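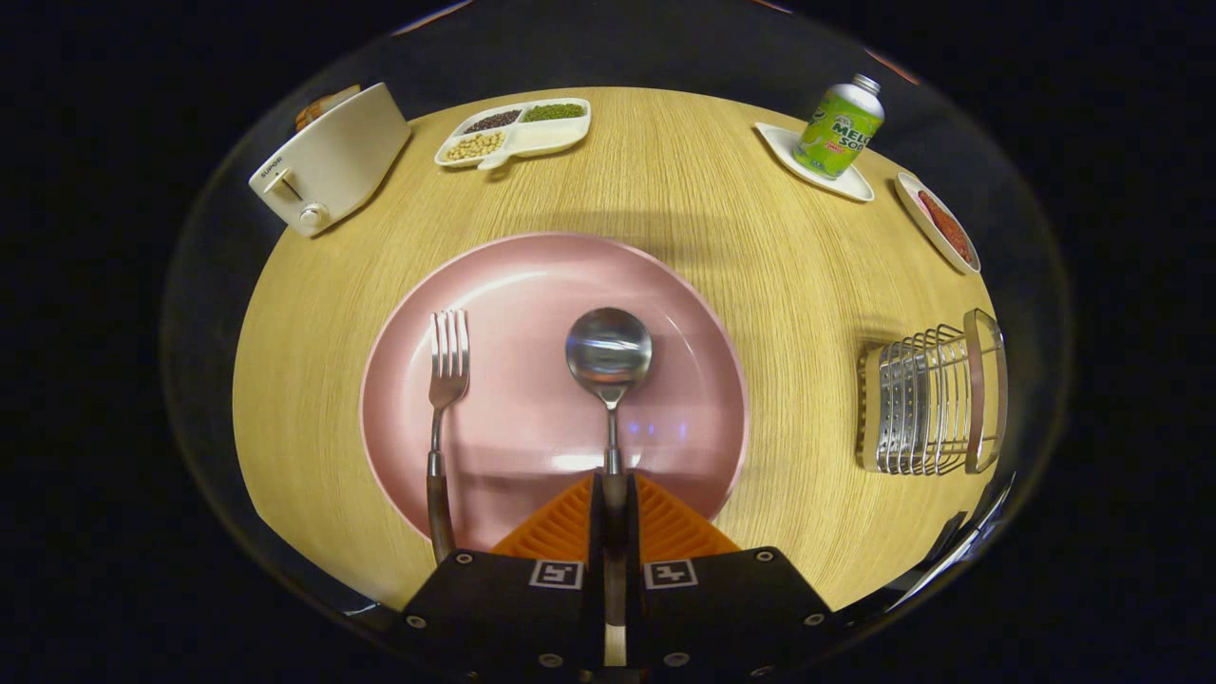 How should the fork and spoon be laid when a place is set with just one plate?

Side by side on the plate, both pointing the same way, with the fork on the left and the spoon on the right. Once everyone is seated they can be moved down to the table on either side, whichever your guests find more comfortable.

Section 7. Setting a Small Round Table

Welcome to the part of the guide that most of our readers turn to first! The Clestus table is a friendly size for breakfast or a light supper, and with a little care it will hold two places and still leave room for the toaster. Lucero Alvarado, who wrote the first version of these pages, liked to set hers the night before, and I have kept her order of steps because it suits a sleepy household very well.

Before you start

Wipe the tabletop with a soft cloth, following the direction of the grain, and dry it with a second cloth. Have your plates, forks and spoons within reach.

1. Put the toaster down first, toward the back of the table and off to one side. You may turn it at an angle if that makes the slots easier to reach from your chair.

2. Check that the cord runs straight to the outlet and doesn't cross the place where anybody will be eating.

3. Set the plate where the person will sit. If you are eating alone, go ahead and use the middle of the table, which looks very nice with a colored plate (pink is a great favorite in our house).

4. Lay the fork on the plate, tines away from you. It's quite all right for the handle to reach past the rim and rest on the wood.

5. Lay the spoon to the right of the fork with the bowl facing up, and straighten the pair until they run parallel.

6. For a second place, slide the first plate toward its chair and repeat steps 3 to 5 on the opposite side.

Note: Stainless steel shows every fingerprint, so pick up the spoon by its handle. A quick rub with a dry towel brings back the shine if you forget, as I nearly always do.

Note: Raquel Nogueira asks us to mention that the Kuster felt pads go under the table feet and are not meant for plates.

Caution: Keep napkins and paper well away from the toaster while it is on, and never reach into the slots with a fork or spoon. Unplug it and let it cool before you clear the table.

For folding napkins and choosing a runner, turn to Section 16.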